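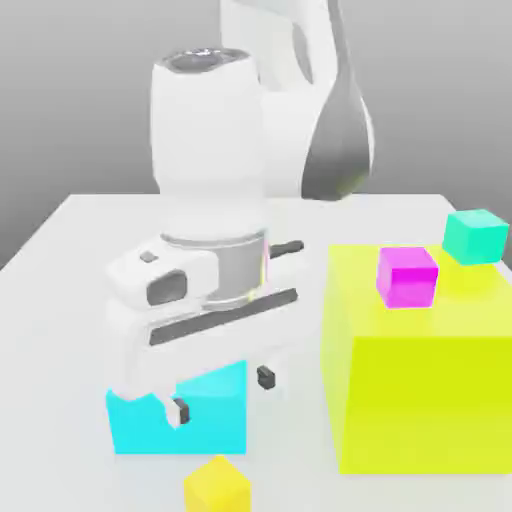 The capsule wardrobe and other sums that don't add up

My sister-in-law sent me an article in August about owning fewer clothes. It said a grown adult could get by on 33 pieces, shoes included, and that doing so would save money, time and something it called decision energy. She sent it with a little heart. I have been stewing over it ever since.

I should say that I'm the target audience. I own too many clothes. I have a navy sweater from 2003 that I have worn maybe twice in the last decade and will defend to anyone who asks. I have three raincoats, none of which keep out rain. If someone could talk me into getting rid of half of it I would be a calmer person with a closet door that shuts.

But I like to see the working, and the working here is bad.

Start with the money. The usual pitch is that you throw out the cheap stuff and buy "investment pieces" that last. The article had a link to a plain white T-shirt from a company named Bolico that costs over 100 dollars. For a T-shirt! The claim is that you'll wear it so often that the cost per wear drops to pennies. Fine, let's try it. A T-shirt from the big store by the highway costs me 20 dollars if I'm not paying attention and less if I am. So the fancy one has to last at least five times as long before I break even, and that's assuming I never spill anything on it, and I eat a lot of soup.

I have also never seen anyone who writes about cost per wear count the wears. They divide by a number they made up. You can make a horse look cheap that way.

My friend Honeylyn Barredo has done alterations for most of her working life, and I asked her whether the expensive shirts hold up better. Her answer was "some of them." She said she looks at the seams and the weight of the cloth and mostly ignores the label, and that she has taken in plenty of pricey things that were coming apart at the shoulder. She also said that people who own fewer clothes wash them more, and washing is what kills a shirt. I went back to the article to see if it mentioned washing. It had one line, about doing it in cold water.

I find that a big hole. If I have four shirts and wear each one every fourth day, each of those shirts goes through the machine far more often than the same shirt would in my current overstuffed drawer. The navy sweater is in excellent shape for exactly this reason.

Then the time. Supposedly I will get back all those minutes I spend deciding what to wear. I timed myself for a week, on my phone, feeling silly. Most mornings it took less than 2 minutes, and the one bad morning was bad because I couldn't find a sock. A smaller wardrobe might help with the sock. I'll grant them the sock.

What did take time was the clearing out. I gave it a full afternoon and got as far as the second shelf. You are meant to hold everything up and sort it into keep, donate and maybe, and of course the maybe pile ended up bigger than the other two, and then it was getting dark and I needed the bed to sleep in, so the maybe pile went onto the chair. Parts of it are still on the chair.

I also have doubts about donate. We all say donate as if it meant a grateful person in our size walks in the next day. I used to help sort at a thrift store when I was younger, and a lot of what came in was stretched, stained or missing a button, and it went in the big bin at the back. I'm not saying don't donate. I'm saying that a sack of tired leggings is a sack of tired leggings, and dropping it off somewhere else mainly makes you feel better.

The thing that bothers me most, though, is how quickly the advice to own less becomes a shopping list. By the halfway point I was being told I needed a "camel coat in a classic cut" and a pair of Seltitz loafers. I don't own a camel coat. I have never felt the lack of one. So the plan for having fewer things starts with buying a coat, and I'd bet whoever wrote it gets a slice of each sale. There was a note at the bottom about that, in gray letters, very small.

Hendrik Dlamini, who comments here a lot and disagrees with me as a hobby, will say that I'm picking on a silly article and that the basic idea is sound. He wrote something like it last time, when I went after meal planning. He says he has had the same five shirts for years and is perfectly happy. I believe him. I also think Hendrik would be happy with five shirts whether or not anybody had given it a name, and that people who like plain things have been wearing plain things forever without a checklist.

So what have I done? Not much. I got rid of two of the raincoats and one pair of pants that I only kept to be polite to the person who bought them. I moved the winter things to the hall closet, and that did more for the bedroom door than anything in the article. I have told myself no new clothes until spring - we'll see, I've told myself that before.

I did look up the price of the camel coat, just out of interest. It was on sale. I closed the tab.

The sweater stays. If anyone knows of a raincoat that keeps out rain, and isn't being paid to tell me so, the comments are open.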